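Section 4: Comparing finger pads on soft stuff

I do this one on a bed with ordinary clothes, and I'd suggest you do too — a lab bench is too slippery to tell you much. Set aside 50 minutes.

1. Charge both Mukell grippers to at least 60 percent.
2. Spread a sweatshirt flat, sleeves out.
3. Take one gripper in each hand and squeeze each of them fully shut twice.

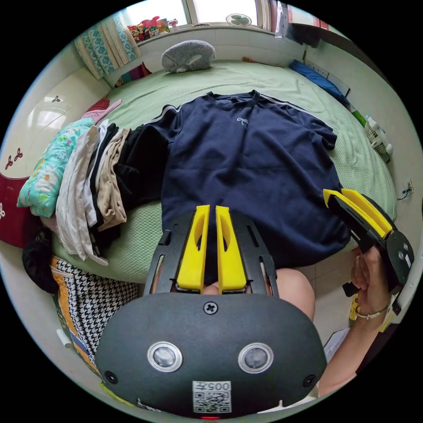
4. Pinch a sleeve near the cuff, lift, and fold it in toward the middle. Go slowly! I rushed my first tries and got mostly bunched cloth.
5. Do the other sleeve, then the hem.

Note: Yavuz likes the stiffer Detano pads for this and I like the soft ones (they grab a single layer better, at least for me). Try both and write down which pads you used, or you'll mix them up like I did.
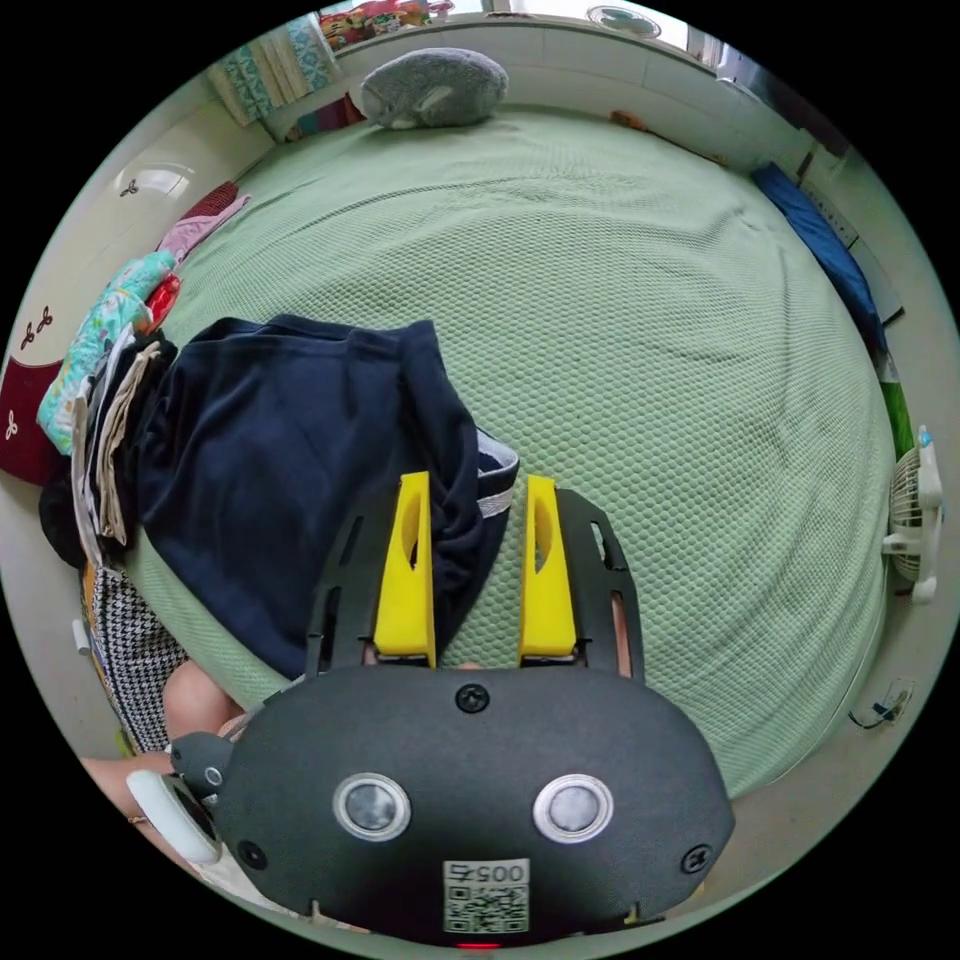
6. Now repeat with something crumpled. Look for a thick edge and start there, with the fingers straight down over it.
7. If the cloth slips out, open all the way before you try again.

Caution: keep drawstrings and zippers away from the finger slots. If the controller shows error 2098, let go of the trigger, wait, and restart from step 3.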